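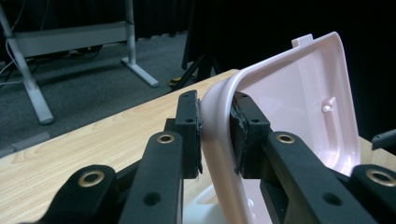 Disero Storage Box with Handle

Overview
Small lidded box for sewing supplies, first aid items or desk parts. The lid is attached at the back and closes with a front latch. The carrying handle folds down for stacking.

Specifications
Body and lid: molded polypropylene
Rated load: 2 kg, evenly spread
Stack height: two boxes, handles folded
Carton quantity: 10
Stock code: Rustbridge 27-P

Use and care
Press the latch until it clicks before lifting by the handle. Wash by hand in warm water and let it dry with the lid up.
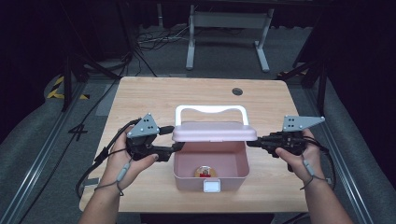
Do not use solvent cleaners - they dull the surface and can weaken the latch. The hinge is rated for some 2000 openings. The box is not airtight and should not be used for liquids.

Ordering
Sold singly or by the carton through Mutiso. Carton orders received before noon ship the same day. Replacement latches are sold separately.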